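Notes from the April open day at Galdale, where the teaching crew had people work paper with hand-held grippers. Most of this applies to your own kitchen table or workshop bench, tongs or no tongs.

## Flattening crumpled paper

- Clear the middle of the table first. Push markers to the far side.
- Pinch one edge and leave it pinched. Work the other hand along toward the corner.
- Pull outward, not up. Lifting puts the creases back in.
- For a badly wrinkled sheet, press it overnight under 6 heavy books.

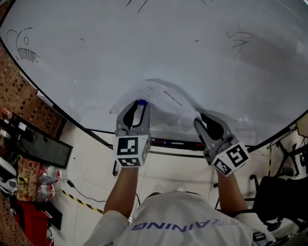 *One gripper on the front edge, the other at the right corner.*

Vinh Doãn ran the table and let each visitor have 18 minutes. His advice was to slow down at the corners -- that's where thin paper tears.

## Laying out the room

- Put the whiteboard where people can walk up to it from the table.
- Keep chairs pushed back from the path between the two.
- Tape marker lines on the floor before guests arrive. Waraporn Boonchu uses 2 strips side by side where there's heavy traffic.
- Have drinking water in the room.
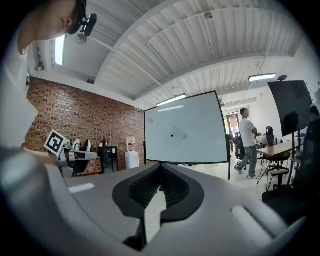
## Hanging a sheet on a whiteboard

- Wipe the spot with a dry cloth before the paper goes up.
- Set the magnet down flat, then let go. Sliding it drags the sheet crooked.
- A single magnet will do for one light page. Use more near an open door.
- Old marker comes off with rubbing alcohol. Test a corner first.

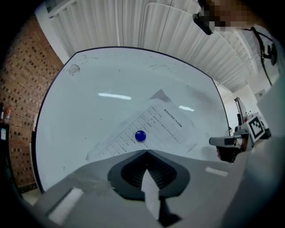

*Printed table on the board, held with a round dark blue magnet.*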